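Moving the blog off Trillon

I finally moved this blog to a new host in November. It had been on Trillon since I started it, and the renewal notice came in at $249 for the year. The year before it was $80. I wrote to them asking if the new price was a mistake and got back a link to the pricing page, so that was that.

I went with Multgate, mostly on price. The export from Trillon gave me one large file with all the posts in it and none of the pictures. Those had to be pulled down separately, 30 at a time, through the media page. I have about 2,000 of them. It took most of a week of evenings, with the laptop open next to me while I did other things.

Things that broke in the move:

Every apostrophe in the older posts turned into three strange characters. A find and replace fixed most of it. The posts about the Durán walking trail were the worst, as the accent in the name went wrong too, in the titles and in the links. If you bookmarked any of those, the old addresses don't work. Search for "Duran" without the accent and they come up.

Categories came over but tags did not. I never used the tags well, so I left them behind.

Comments came over with the right names and the wrong times. Everything looks like it was posted at 3 in the morning. I've decided to live with it.

The email list is still on Trurker and wasn't touched. If you get new posts by email you don't need to do anything. The feed address did change, and the new one is at the bottom of the sidebar.

I'm still going through old posts one by one to see that pictures load and sit where they should. I've gotten as far as the second year. If you find a page with a gap in it, leave a comment on that page and I'll get to it.

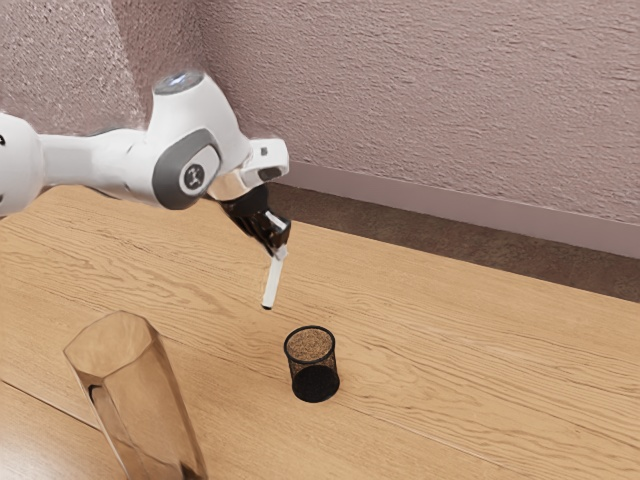

Marking the old feed as dead would help, if Trillon still lets you log in. My reader kept checking it for weeks and never showed an error, so I figured you had stopped posting. The new address works fine. Two of the Durán posts still have the odd characters in the first paragraph, the one on parking and the one on the footbridge.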